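Two-finger gripper slips on corrugated board - change pads or change controller settings?
Posted in Grippers and End Effectors, 24 February 2019

Angelica Pascual
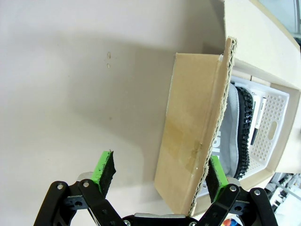
I am comparing two controllers, a Vosard and a Lu, on the same arm and the same two-finger gripper with foam- or rubber-faced pads. The test part is a corrugated box, gripped by one wall near the bottom. With the Vosard I get 13 slips in 104 lifts. With the Lu I get 2. Force setpoint is the same number on both. Wrist camera is used for approach only, not for slip detection. Is this a pad problem, or are the two controllers doing something different at contact?

Kayode Effiong

The same number does not mean the same force. Check the units first. Some controllers take the setpoint as motor current and some as a percentage of rated current. Put a load cell between the pads and log both through the full close.

Also check what happens after the fingers stop. If one controller drops to a lower holding current, the foam relaxes and you lose grip a second or two into the lift. Corrugated makes this worse - the flutes crush a little and the wall gets thinner under the pad. Use a fresh box for each controller or the second one tested gets the softer cardboard.

Raili Hämäläinen

Agree on the load cell. I would also grip with the flutes running parallel to the finger travel on one run and across the pad on another, and keep the results separate. Swap the order of the controllers halfway through. Wipe the foam between runs, cardboard dust builds up on it.

Eduardo Aquino

just get suction cups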